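Croissant
From the Bekinside Home Baking Encyclopedia, last edited 2025-05-20 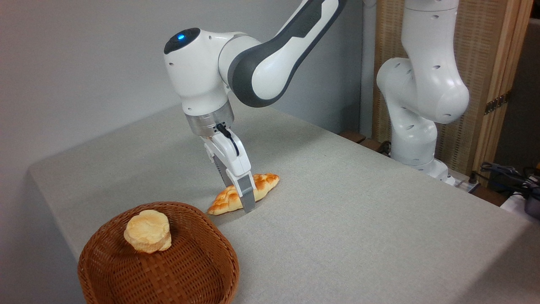
Category: Breads and Pastries > Layered Doughs

A croissant is a rich, flaky roll made from yeast dough that has been folded around butter and rolled thin, over and over. I've been writing the layered dough pages here for 7 years, and this is still the entry I get the most mail about, so I keep fiddling with it!

Name and origins

The word is French for "crescent," and that's the shape most people think of first. The roll's older relative is the kipferl, a crescent bread from Austria that goes back centuries. You'll hear a story that bakers invented the shape to celebrate the end of the siege of Vienna in 1683. I love that story (I told it at parties for years), but food historians don't find much to support it. What we do know is that a Viennese-style bakery opened in Paris in the late 1830s and its rolls caught on. The flaky version made with layered dough came later, and by the early 1900s it was turning up in French recipe books.

How the layers work

The dough gets wrapped around a flat slab of cold butter, rolled out, folded like a letter, and chilled. Then you do it again. In the oven the water in the butter and dough turns to steam and pushes the thin sheets apart, while the yeast puffs them up from inside. If the butter gets too warm it soaks into the dough and you end up with something closer to a brioche — still tasty, I ate all of mine.

My kitchen is hot, so I save big batches for December. Annapurna Kulkarni, who edits the puff pastry page, bakes hers all summer with a marble board she keeps in the fridge, and I'm jealous of both the board and the fridge.

Shapes

In France a straight croissant often means all butter, and a curved one may be made with margarine. That's a custom, though, and plenty of bakeries ignore it. Outside France the curve doesn't tell you much of anything. Cut the triangles long and narrow if you want more turns in the roll.

Fillings and relatives

Almond croissants began as a way to use up day-old ones: split, soaked in syrup, filled with almond cream and baked again. Pain au chocolat uses the same dough around 2 sticks of chocolate. Ham and cheese needs no introduction. Italy's cornetto is usually sweeter and softer, often with egg in the dough.

Keeping them

Best the day they're baked. They freeze well, and I warm mine in a low oven straight from the freezer. Please skip the microwave — it makes them limp.

See also: Brioche, Danish pastry, Kipferl, Puff pastry

Page history: section on shapes expanded after a note from Afia Ayaaba.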